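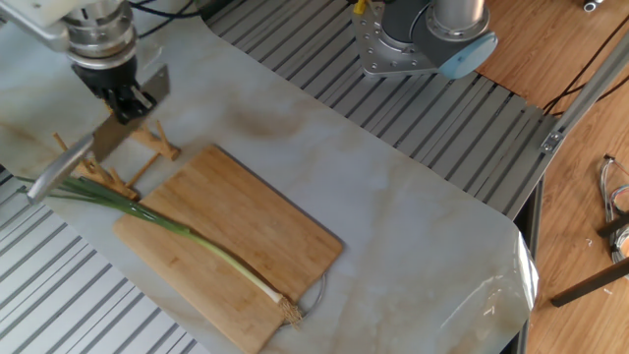

Corinne Tasker

We use cookies to remember your settings and count visits. By continuing to read you agree to this. Accept | Manage

I have cooked dinner at home most nights since last October. Before that I cooked maybe twice a week and bought the rest. I want to write down how the change went, mainly for people in the same spot I was in: you know how to cook, you don't mind cooking, and somehow you still end up standing in line for takeout at seven in the evening.

What set it off was adding up a month of bank statements. I had been telling myself the takeout was a small thing. It was more than my heating and my phone put together, and I couldn't remember most of the meals. I do remember a very good lamb dish from Karakaya, the grill place on the corner by the Jultwood bus stop, and I still go there. The rest was sandwiches and noodles I could have made in less time than it took to go and get them.

The first two weeks went badly. I did what I always do, which was to pick five ambitious recipes and buy everything for all of them at once. By the middle of the second week I had half a bunch of everything going soft in the drawer and three jars of paste with one spoonful missing from each. I was also eating at nine at night. I nearly quit there.

The thing I changed was that I stopped planning meals and started planning vegetables. I buy onions, carrots, cabbage, something green, and whatever looks decent at the Codulwood market that week. Then I decide each night what to do with them. Nearly everything I like to eat starts with a chopped onion anyway, so I chop the onion while I think.

That meant a lot more chopping than I was used to. I had been working on a small plastic board with a curve in it, so it rocked when I leaned on one side. Carrots rolled off the end. I had a drawer full of little knives, all of them dull, and I used whichever was on top. I was slow, and I assumed it was because I hadn't been taught properly. Some of that was true, but a lot of it was the board.

I replaced it with a big heavy wooden one. I won't tell you it changed my life, but I can now cut up a whole cabbage without stopping to move things out of the way. It stays out on the counter all the time. When it lived in a cupboard I would talk myself out of getting it down.
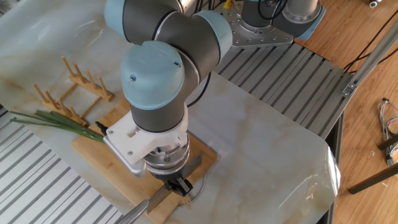
A wooden cutting board laid out for use.

A few notes on looking after wood, as I got this wrong with an earlier one and split it. Don't soak it. Don't put it in the dishwasher. Wash both sides even if you only used one, so it dries evenly, and stand it on its edge overnight. I rub mineral oil into mine when it starts to look pale, leave it until morning and wipe off what hasn't gone in. If it gets furry, go over it lightly with 240 grit sandpaper and oil it again. For onion smell I use coarse salt and half a lemon, and it mostly works. Raw chicken still goes on the old plastic board, with a damp dishcloth underneath to stop it rocking.

After the board I got rid of most of the knives. I kept a paring knife and a bread knife and bought one decent large knife from the kitchen shop on Skodow Street. It cost 43 dollars. You can spend far more than that, and the man in the shop was very willing to show me how. I held a few of them and bought the one that didn't feel front-heavy. For the first week I was nervous of it. I had the wrong grip, with my finger along the top of the blade, and my wrist ached after a big batch of vegetables. Pinching the blade just in front of the handle felt strange for a couple of days and then felt normal.

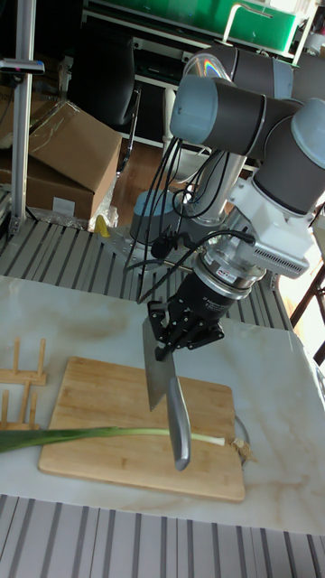

A large chef's knife.

I had it sharpened once at the shop and have since learned to do it on a stone at home. My first attempts made it worse. I was changing the angle on every stroke without noticing. Going slower fixed that. I don't do anything fancy, just a few passes on each side when it starts sliding off tomato skin.

So that's the equipment. I've spent longer on it than it deserves, and I think the habits mattered more.

The most useful habit is that I start something before I sit down. If I come home and sit down, it's over. So now I take my coat off, put a pot of water or a pan on the stove, and only then look at the mail. Once the pan is on I've committed. It sounds silly but it has worked better than any meal plan I ever taped to the fridge.

The second habit is cooking double of the boring parts. Rice, beans, lentils, roast carrots, plain boiled potatoes. I don't like eating the same finished dish three days running, and every time I tried batch cooking I'd end up with a shelf of chili I resented. Plain parts are different. Cold potatoes can be a frittata one night and soup the next. Cooked lentils go into pasta sauce without anyone objecting. I keep them in glass containers so I can see what there is, and anything I can't see I forget.

The third one is that I allow a bad dinner. Fried eggs on toast with cabbage counts. Beans from a can counts if I've heated them. I used to think of cooking as the nice meal or nothing, and on a tired night nothing won. If I'm honest about what I want at half past six, it's usually something hot in a bowl, and I can do that with very little.

My standard bowl, for the record, goes like this. Slice an onion and cook it slowly in oil with salt until it's soft and a bit brown at the edges. Add garlic and a chopped carrot. Add a big handful of shredded cabbage and let it catch a little on the bottom of the pan. Pour in a can of white beans with their liquid and enough water to make it loose, and simmer until the carrot is done. Finish with vinegar and black pepper. If there's a heel of cheese in the fridge, it goes in too. I've made this so many times that I've stopped tasting it along the way, and I should probably start again, as last week's needed a lot more salt.

Money. I didn't keep perfect records, but I did keep a limit. I take out 60 dollars for groceries each week and when it's gone I eat from the cupboard. Most weeks there is some left over and it goes toward things that last, like olive oil, spices and good rice. I don't count the occasional dinner out. The first couple of weeks ran over because my cupboard was bare and I was buying cumin and soy sauce and flour all at once. If you try this, expect the beginning to look expensive.
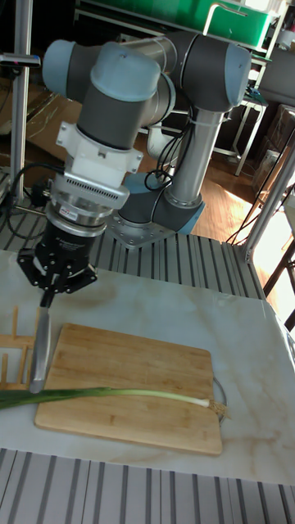 The freezer took me longer to sort out than the cupboard. I had always used it as a place to put food I felt guilty about throwing away. In November I took everything out, and I couldn't identify a good part of it. Now I label things with tape and a marker, and I only freeze what I know I'll want: bread in slices, stock, chopped herbs in oil, and raw onions already chopped for nights when I can't face it. Frozen onion doesn't brown very well but it's fine in soup. Peas, always. I tried freezing cooked potatoes and they came out grainy, so I've stopped.

Shopping got easier as well. I used to go to the big supermarket out past Codulwood and come back with twice what I'd meant to buy. Now I walk to the market with one bag and stop when it's full. Cabbage is heavy, so this works well as a limit in winter. In summer I expect it will be less reliable. Lettuce weighs nothing and I always buy too much of it.

I still have weeks when it falls apart. In February I had a cold and lived on toast and delivery soup for most of a week, and when I felt better it took several more days to get going again. What got me back was clearing the counter. It had filled up with mail and a bag of returns, and I couldn't get at the board. I put everything on a chair and made the beans.

Next I want to get better at fish. I've avoided it because it's expensive to ruin and because of the smell, and my flat has one small window on the kitchen side. The stall at the market sells mackerel cheaply on some mornings if you get there before nine. I'll try it with the window open and write about it if it goes all right.

Get new posts by email, 2 a month at most. Unsubscribe whenever you like.

Recent posts
Growing parsley on a north-facing sill
What I keep in the cupboard now
Walking from Jultwood to Codulwood the long way
Three soups for a cold week
Fixing a drawer that won't close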